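Workshop tips: budgeting for a bench-top instrument trainer

Notes kept by Jarlath Mulcahy, revised July

Price the consumables before the arms. A quote from Horgan or Widum will put the arms, the console and the cabling on the first page and leave the instruments as a line near the end. Instruments have a limited number of uses. Ask for that number in writing, divide the price by it, and enter the result as a cost per session.

Ask for the shaft diameter and the jaw type of every instrument in the starter set. Graspers and needle drivers look alike in a catalogue and wear differently.

Measure the doorway. Our cart needed 13 mm more than we had, and the frame had to come off.

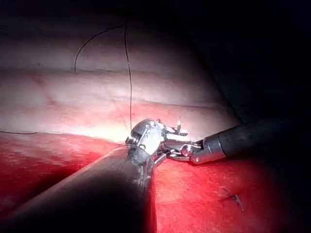
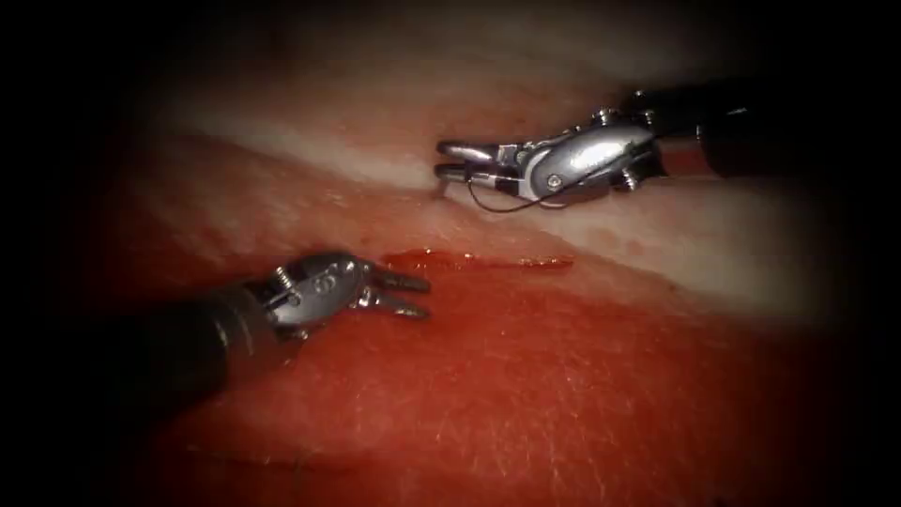

Spare wrists are the item most budgets leave out. Allow two per arm for the first year and six for a shared bench. The wrist is where the small parts are: pins, links and screws at the end of a plain black shaft, all of which have to be cleaned and inspected. Suturing practice also brings the two sets of jaws together, as where the thread runs up from the point at which they meet, so budget for wear on both sides of the bench. Eamon Phelan logs each instrument by its engraved number, and I would copy him.

Thread and practice tissue go on a separate line from instruments. They are bought monthly and get lost in a capital budget.

Lighting: check whether the light source is included. Aser sells it separately. Ours came to 3643 euro with the lead and one spare lamp.

Cleaning: a small ultrasonic bath, a soft brush, lint-free cloths and a drying rack. Check the internal length of the bath against the longest instrument. Nattawut Hemmin bought one that was too short and now uses it for drill bits.

Service contracts: Flastero will quote with or without call-out. Take the call-out for year one and review it. Get the response time stated in working hours.

Power: one socket per arm, one for the console, one for the light, one spare. No extension leads across the floor.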